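Community Help: Competitive Play and Rankings

Ranking points missing after moving from one Olport team to another

Posted by Svenja Teuber

I should be grateful for clarification on how ranking points are treated when a player changes team in the middle of a season. I play in the Olport ladder, in the two-player mode, and until February I was registered with a team called Flisten. My individual total at that time was 2,733 points. I then left and joined Szulc, whose captain had an open place.

On the first evening with the new team my profile showed 2,351 points. I had not lost a match in between, and I had not played a match at all during the transfer period. The match history is complete and every result is listed against the correct opponent. 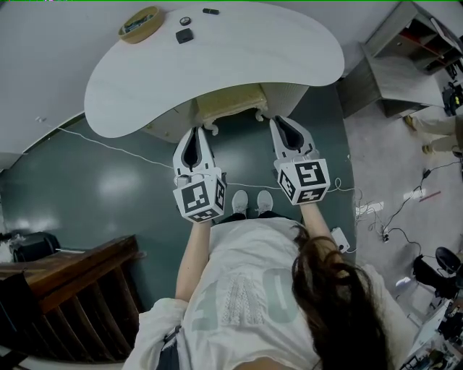
I have read the season rules twice. They refer to a "transfer adjustment" but do not state how it is worked out, or whether it is permanent. The qualifying round uses individual totals for seeding, and the difference would place me in a lower group. I would therefore like to know whether the reduction is correct, whether the points are returned at a later stage, and to whom an appeal should be addressed if they are not.

Posted by Gunther Lammers

The reduction is most probably correct. In the Olport ladder a player's total is made up of two parts. The first is earned by the player and goes with the player. The second is the team bonus, awarded for consecutive wins with the same registered line-up, and it remains with the team. When the transfer is confirmed, the bonus is taken out of the individual total. The difference in your case is 382 points, and this is well within the limit, as a team bonus may reach up to 800 points in one season.

To confirm the figure, please proceed as follows. Open your profile and select the season view in place of the career view. Choose the former team from the list of registrations. The bonus is shown on a separate line under the match results. If the amount on that line is equal to the amount removed, no error has been made and an appeal would not succeed.

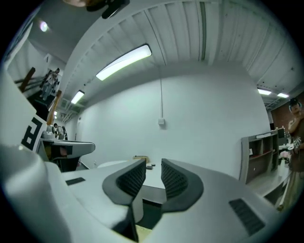 If the two amounts differ, an appeal may be lodged through the Lilero support form, which handles account matters for the ladder. The appeal should contain the player name as registered, the names of both teams, the total before and after the transfer, and a copy of the bonus line. Appeals must be received before the seeding list is published. After publication the list is not altered, although the total itself may still be corrected for the remainder of the season.

The bonus is not returned at a later stage. A new bonus begins to build with the new team from the third consecutive win. Matches played with a substitute do not count towards it, but they do not interrupt the run either.

Posted by Ajith Pisharody

The same happened to me last season. I did not receive the points back. It is advisable to wait until the end of a season before changing team.

Posted by Hildegard Weidemann

I would add one point to the reply by Gunther Lammers. The season view is refreshed overnight, and the bonus line for a former team may appear blank on the day of the transfer. It should be checked again the following morning before any form is submitted. Forms sent with a blank line are returned without a decision and have to be submitted again in full.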